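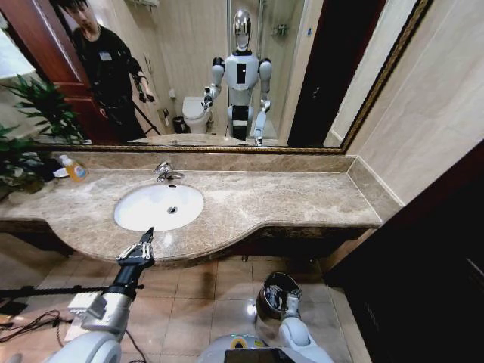
I've been promising a page about the guest bathroom for ages, so settle in! We've been in the Ruden house since March, and this is the one room I haven't wanted to repaint, rip out or hide behind a curtain. I know brown marble isn't what everybody is pinning these days. I don't care, I love it. The counter swells out in a big curve in front of the sink, so you can get right up to the basin and still have a good stretch of flat space off to the side. And that mirror, with its gold and dark frame, is so over the top that I grin every time I brush my teeth in there. My friend Xinyi Qin says it belongs in an opera house (she meant it as a complaint, I took it as a compliment).

The plant by the soap is my doing. I wanted something green and a bit floppy against all that stone, and it's flopping very nicely over the end of the counter. It gets a drink whenever I remember, and so far it hasn't held that against me.

Now, the small stuff. I'm a person who brings home toiletries from every trip and then can't throw them out. Little paper packets, tiny tubes, half a toothpaste from a hotel two summers back... they all end up to the right of the faucet, and they stay there until company is coming.

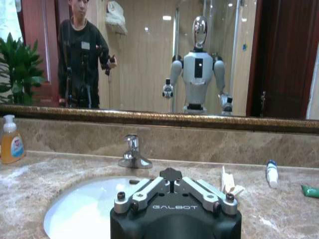 My rule used to be one basket under the sink for everything, and it was a disaster. You'd reach in for a bandage and come out with a shower cap. So I bought a drawer divider from Dakirum, the 70 dollar one with the sliding walls, and I've been slowly sorting things into it. Travel sizes go in the front, spare soap behind, and anything without a lid goes straight in the trash. It took me 47 minutes the first time (yes, I set a timer, it's the only way I get through chores) and I was so proud I called my sister.

The liquid soap stays out, though. I like a pump bottle by the sink and I like the orange kind, even though Baoshan Xia keeps trying to convert me to a fancy bar on a dish. Bars get slimy. We've agreed to disagree!
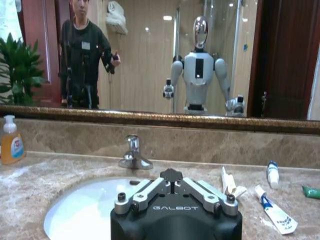 The right side of the counter, tubes and wrapper and all.

Still on my list for this room: a good scrub of the marble, a hook for the hand towel, and maybe a second little shelf if I can find one that doesn't fight with the mirror. Cui, the shop over on Bunero Street, had one I liked for 5 dollars off, but I dithered and it went. If you've seen something similar, leave me a note in the comments. I'll put up the linen closet next, once I can get the door to close.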